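Ngaio Paewai
28 November 2019

A thread on what I learned by making a robot push toy blocks around with one finger. 1/
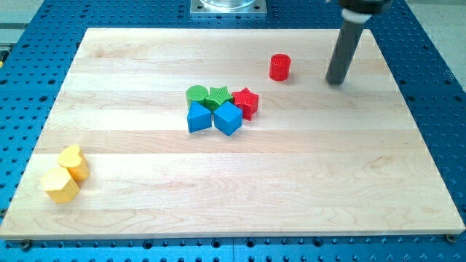
Maple board, colored blocks, one gray finger. The red cylinder is the one standing off by itself.

2/ The task: you type a sentence, the arm moves a block. "Push the red cylinder away from the green star." It has one rod and no way to pick anything up, so every problem in its life has to be solved by shoving.

3/ People ask why we don't give it a proper gripper. Grasping is a lovely subject and I wish everyone in it well. We wanted to study how instructions get followed, and pushing keeps the hardware out of the argument. Mostly.

4/ The method, short version. Operators drive the arm for long stretches and push blocks wherever they please. No task, no script. Later, other people watch the recordings, mark a start and an end, and write down what they think happened in between.

5/ So the label comes after the behavior. You never have to stop an operator every few seconds to hand them a new command, and you get sentences you would never have come up with at your desk.

6/ A favorite from the labels: "nudge the heart until it is bothering the hexagon." We kept it. The policy does fine on it. I have no idea what it thinks bothering is.

7/ Result one. We trained on 1000 labeled clips of free play, then on 1000 clips collected the usual way, command first. Same arm, same network, same board. Over 100 test instructions, free play finished 131 percent... no. Let me do that again without coffee in my other hand.

8/ Over 100 test instructions, the free play policy got 4 more right than the command-first one. Four. I had drafted a much more excited post.

9/ But! (There is a but, I have a grant to renew.) The free play set took far less operator time to collect, and that was the actual question. Same quality, cheaper afternoon. Parvathi Kurup pointed this out while I was busy sulking about the four.

10/ The 131, for those who caught it, is how many clips two labelers described so differently that we had to check they were watching the same video. They were. One wrote "move the star left." The other wrote "make room for the triangle."

11/ Both are right, which is annoying. We trained with both descriptions and it helped on rephrased commands. Throwing out the disagreements, my original plan, made it worse. Necati Baysal has asked me to say in public that he told me so. He told me so.

12/ Where it fails: clusters. Ask for one block out of a tight group and the finger moves the group. It gets the right color and shape, goes to the right spot, and then physics does the rest.

13/ Star-shaped blocks are the worst offenders. A point catches a neighbor and now you are pushing two things. Jhosep Cuervo has proposed banning stars. I have proposed that Jhosep write the limitations section.

14/ Things I would do differently: start the labeling in May instead of whenever it was we remembered. Pay for more labelers and fewer arm hours. Test rephrased commands from day one.

15/ The system is called Stadusent. Please don't ask what it stands for, Müzeyyen Ersoy named it and she has declined to comment.

16/ Paper and clips once the cluster experiments are done. Replies are open, but if you're here to suggest a magnet, the blocks are plastic.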